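Nuevo rincón de cocina en la ludoteca de Flumevstead

La ludoteca municipal de Flumevstead abre desde este mes un rincón de cocina para niños pequeños. El espacio fue preparado por Vitalii Kravchuk, responsable de la sala, con una ayuda de 3,000 euros de la asociación vecinal Jencombe.

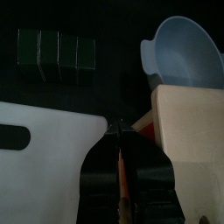 Flumevstead, 21 de marzo de 2022

La mesa es muy oscura, casi negra, y sobre ella están la tabla de cortar blanca, varios utensilios de cocina y unas cajas pequeñas. «Queríamos un color de fondo tranquilo, para que los niños encuentren las cosas con facilidad», explica Kravchuk. El rincón se puede usar en grupos pequeños, con un adulto presente — la reserva se hace en la entrada.

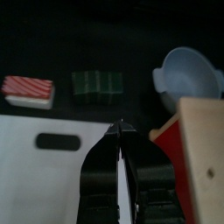
Área de Infancia y Juego

Entre los alimentos de juguete hay una pieza de sushi con franjas rojas y blancas sobre su base de arroz. También hay un recipiente de plástico azul claro, con asas pequeñas. La tabla tiene una ranura alargada que sirve de asa.

Cada turno dura tres cuartos de hora y al final los niños recogen la mesa. Las familias que desean donar juguetes de cocina pueden dejarlos en la sala Vītola, planta 3. En noviembre se decidirá si el horario se amplía a las mañanas.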